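Hulgate Table with Cable Port

Light wood top, rounded corners, one round cable port near the far edge

The Hulgate is a plain work table from Kalberg. It's meant for rooms where a table gets used for a bit of everything: sorting, folding, small repairs, puzzles, homework, a laptop in the evening. The top is a pale wood with a fine grain and very little variation from one end to the other. There are no drawers under it and no raised lip around it, so you can slide things straight off into a box or a basket.

We have carried the Hulgate since Kalberg stopped making the older Pronham table. The two look alike in pictures. The Pronham had square corners and no cable port, and its legs don't fit the Hulgate top. If you own a Pronham and need a spare leg, ask us before ordering, as we still have a small number in the back.

The top

Small things show up well on this surface. Dark socks, screws, puzzle pieces and game parts are easy to find against the pale grain, and that is the main reason people pick it over the walnut color. It's also easy to see when it needs a wipe. The finish is satin, so a ceiling light won't throw a hard glare back at you, though a desk lamp set very low will. 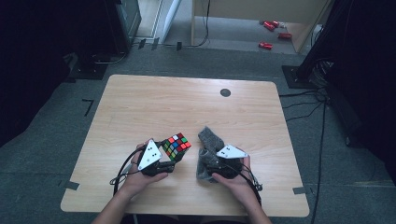
Corners are rounded on all four sides, and the long edges are lightly eased so they don't dig into your forearms when you rest them there. If you lean on a table while you work, try one in the store first. Some customers like a softer edge than this and end up buying a desk pad to go with it.

The finish will take normal household use. Put a mat down under anything hot. Nail polish remover will mark it, and so will a permanent marker left to dry. Pencil comes off with a damp cloth. For crayon, use a little dish soap on the cloth and dry the spot when you're done.

Cable port

The port is a round, dark grommet set into the top toward the far side. It takes a standard plug from a phone or laptop charger. Larger power bricks need to stay under the table. If you don't use the port, leave the grommet in place, as the cut edge of the hole underneath isn't finished the way the rest of the top is.

A cable that runs off the near side will end up across your lap or across the floor where people walk. Put the table with the port toward the wall or the outlet if you can. Kalberg sells a cable tray that screws to the underside. It isn't included.

On carpet and hard floors

The legs come with flat plastic feet. They work on low office carpet and on hard floors. On a deep rug the table can rock a little until the feet settle, and you may need to adjust them again after the first week. Each foot turns by hand. Lift the corner before you turn it, or you'll be fighting the weight of the top.

If the table has to go back to the same spot after cleaning, a bit of tape on the floor by the corners works fine. Use a tape that's meant for carpet or it will leave glue behind.
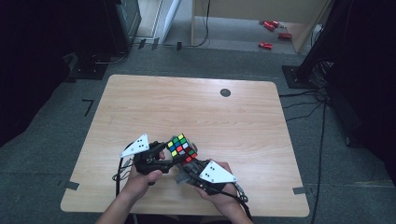 Leave yourself room to pull a chair out on the near side and to get at the port from the far side. People tend to measure for the table and forget about the chair.

Assembly

The top comes in one carton and the legs in another, so watch for 2 cartons at the door. They don't always come off the truck together. Lay the top face down on a blanket or on the flattened carton. Set all the legs loosely, then tighten the bolts a bit at a time, going around the table. There are 8 bolts, and the hex key is in the bag with them. You'll want 2 people to turn the table over when it's finished. Don't stand it up on one pair of legs and tip it, as this can bend the bracket.

Check the bolts again after a month of use. Most complaints of a wobbly Hulgate come down to a bolt that was never fully tightened.

In the carton

Tabletop with grommet fitted
Four legs with adjustable feet
Bolts and hex key
Instruction sheet

Matching pieces

The Pappas bench uses the same pale wood and can be pushed fully under the table. The Pappas stool is a slightly warmer color and doesn't match as closely. If the color matters to you, order the bench, or ask for a sample chip of each. Chips are free and go out by regular mail.

Ordering

Item number 437. Light wood is kept in stock. Walnut color is made to order, and orders placed in February usually take longer than the rest of the year. We deliver to the door. Carrying up stairs is extra and has to be arranged when you order.

Returns are accepted on unassembled tables in their original cartons. If a corner shows up damaged, keep the packing and send us a photo of the corner and of the carton label. Magdolna Antal handles parts and damage claims, and the store can put you through to her in the mornings.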